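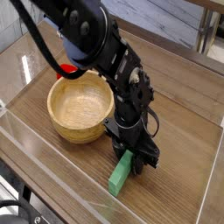 Donnerstag, nachmittags. Fernsteuerung, Aufgabe "grüner Block und Schale"

Heute habe ich mit Rima die Vorführungen weitergemacht. Rima steuert, ich schreibe auf. Ziel bleibt 400 Durchgänge bis Ende Mai, danach gibt Kristaps die Daten an Ziltano.

Nach der Mittagspause haben wir zuerst die Verzögerung zwischen Führungsarm und Folgearm gemessen: 325 ms. Das ist zu viel, man greift immer ein bisschen zu spät. Ich habe den Filter auf die alte Einstellung zurückgestellt, danach war es für die Hand angenehmer. Neue Messung noch nicht gemacht. 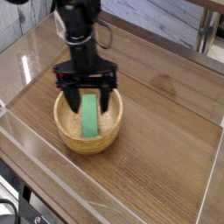
Greifer offen über dem Block, Fingerspitzen innerhalb der Schale.

Schwierig ist der Schalenrand. Wenn man schräg kommt, berührt der Finger das Holz. Rima fährt jetzt zuerst senkrecht darüber und wartet kurz. Bitte alle so machen, auch Osvaldo.

Durchgänge mit Pause länger als 10 s habe ich markiert, aber nicht gelöscht. Frage an Jeanine: behalten oder schneiden?

Morgen: Verzögerung nochmals messen, Lage vom Block mehr variieren.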